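보낸사람: 살림 마코카
받는사람: 공방 자동화 메일링 리스트
제목: Re: 양팔 작업대, 벽 무늬를 꼭 이렇게 해야 합니까

므와나이샤 루쿠마이 님 씀:
> 11월 모임 전까지 케이스에 물건 넣는 동작을 마무리하려고 합니다.
> 어제 저녁에 9번 돌려서 4번 들어갔습니다. 벽은 테라조 무늬 그대로
> 두고 바닥만 대리석 무늬로 바꿨습니다. 배경이 복잡해야 나중에 어디에
> 갖다 놔도 돌아간다고 봅니다. 의견 주세요.

9번 중 4번이면 저는 아직 된다고 말하지 않겠습니다. 나머지 5번이 어디서 틀어졌는지가 메일에 없네요. 집는 데서 놓친 건지, 케이스 테두리에 걸린 건지에 따라 손볼 곳이 전혀 다릅니다. 로그가 남아 있으면 그것부터 올려 주십시오.

배경 얘기도 선뜻 동의가 안 됩니다. 벽에 검정, 겨자색, 분홍 조각이 잔뜩 흩어져 있고 바닥까지 결이 있는데, 복잡한 배경 하나에 맞춰 놓은 것과 여러 배경에서 되는 것은 다른 얘기입니다. 흰 벽으로 한 번, 지금 벽으로 한 번, 조건 2개만 비교해도 말이 좀 될 겁니다. 스텔라 라이저 님이 봄에 같은 주장을 하셨는데 그때도 비교한 숫자는 못 봤습니다.
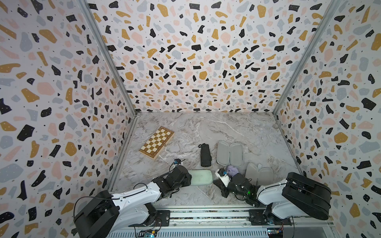
물건 배치도 걸립니다. 체스판이랑 접이식 우산은 케이스에 넣을 것도 아닌데 왜 같이 깔아 두는지요. 방해물로 쓰는 거라면 위치를 매번 바꾸고 기록해야 하고, 아니라면 치우는 게 맞습니다. 회색 지퍼 케이스도 2개를 다 벌려 놓으면 어느 쪽에 넣어야 성공인지 기준이 필요합니다. 보라색 인형은 말랑하니 대충 잡아도 딸려 올 텐데, 그걸로 성공률을 얘기하면 좀 후한 채점 같습니다. 연녹색 트레이처럼 납작한 것으로도 해 보셨습니까?

배선은 팔 사이 덕트까지는 괜찮습니다. 다만 레일 양쪽 끝의 파란 기판은 그대로 드러나 있던데 덮개 하나 씌우시죠. 왼쪽 손목 카메라 선도 팔을 끝까지 뻗었을 때 당기지 않는지 봐 주세요. 케리 바라사 님이 작년에 그렇게 커넥터를 해 먹었습니다.

Honent 쪽 제어 코드로 갈아타자는 얘기는 이 숫자들이 나온 다음에 하고 싶습니다. 지금 바꾸면 뭐가 나아졌는지 가릴 방법이 없습니다.

살림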